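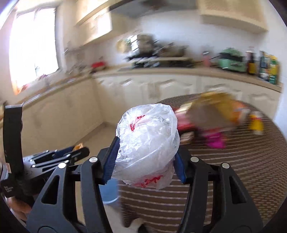

Speaker notes, session 4, October. Slot is 27 minutes including questions.

**Slide 1 – Title**

Give the site name (Brindlow packing hall) and the period covered. Skip the company history.

**Slide 2 – Before the change**

- Bagged goods sorted by hand at every station. Up to 4000 bags on a full shift.
- Soft packaging went to people, rigid cartons to the Seidel line.
- Bags are the hard case: the shape changes when they are gripped, and thin plastic reflects light into the sensors.

**Slide 3 – What the Jivine cells do**

Two-finger grip, padded contact faces. Pick on the knot where there is one, on the body where there isn't. Explain grip force briefly; the graph is in the handout.

Current load is 2000 bags per shift across the cells. The remainder still goes by hand.

**Slide 4 – Jobs**

Take this one slowly.

- 134 staff on site at the start of the trial, same headcount now.
- Less lifting, more clearing of faults. Operators report sore shoulders less often and boredom more often.
- Fault clearing was paid at the old sorting grade until the spring. Say so plainly – Plornano staff in the room will raise it otherwise.
- Breaks used to follow the belt. They are now set by rota, and the evening crew dislikes it.

**Slide 5 – Open points**

- Split bags: who logs them, the cell or the operator?
- Training time for new starters is longer than planned.
- No agreed rule on who may stop a cell. Present practice is anyone within reach.

Leave slide 5 up during questions. Cost figures are on the spare slide, only if asked.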